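### 4.2 Comparing the two fingertip sets

We ran the same table-clearing task with both fingertip sets, keeping the arms, the controller and the table position fixed. The first set, from Carnari, has stiff tapered tips. The second, the Wutoment set, has a soft pad over a narrower core and closes more slowly at the same commanded current. Each set was used for 40 trials, split evenly between the two operators. Both operators had at least 8 hours of practice on the rig before the first recorded trial, and neither was told which set we expected to do better.

A trial began with the items put down by hand from a printed layout card. There were 6 cards, and the order was shuffled for each block. The operator then had to move every item into a tray using either arm or both. We stopped the clock when the last item was released, or when an item left the table, in which case the trial was scored as a failure. The Estcombe controller logged joint positions and motor current throughout, and the wrist cameras recorded on both sides. We did not change the camera mounts between sets, so the view of the fingers differs slightly from one set to the other.

Mugs and plates were the hardest items in both conditions. A mug on its side could be picked up by the rim or by the handle, and operators changed their minds part way through an approach more often with the mug than with anything else. Plates needed one finger under the rim, which left little room above the table.

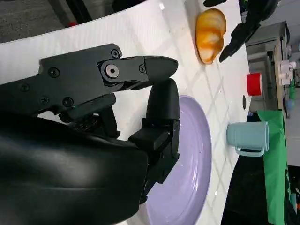 **Figure 3.** Wrist camera view with a plate, a toy croissant and a mug on its side. The second gripper is at the top.

Figure 3 also shows a limit of the wrist view that affected both sets. The lower finger covers part of the plate, so an operator working from this camera alone has to judge where the hidden part of the rim is. In the interviews after the trials, both operators said they used the other arm's camera for this – one of them did so on nearly every plate.

The stiff tips were faster on plates and the soft tips dropped fewer mugs. For bottle caps we found no clear difference. Most failures with the stiff tips came from closing on the mug wall at an angle and pushing it away. With the soft tips, the usual failure was a slow slide out of the grasp during the move to the tray, which shows in the current log as a gradual fall before the drop. We set the current limit at 2000 mA for both sets. A higher limit might have reduced these slides, but the Gbeho arms overheat if it is held for long, and we did not test it.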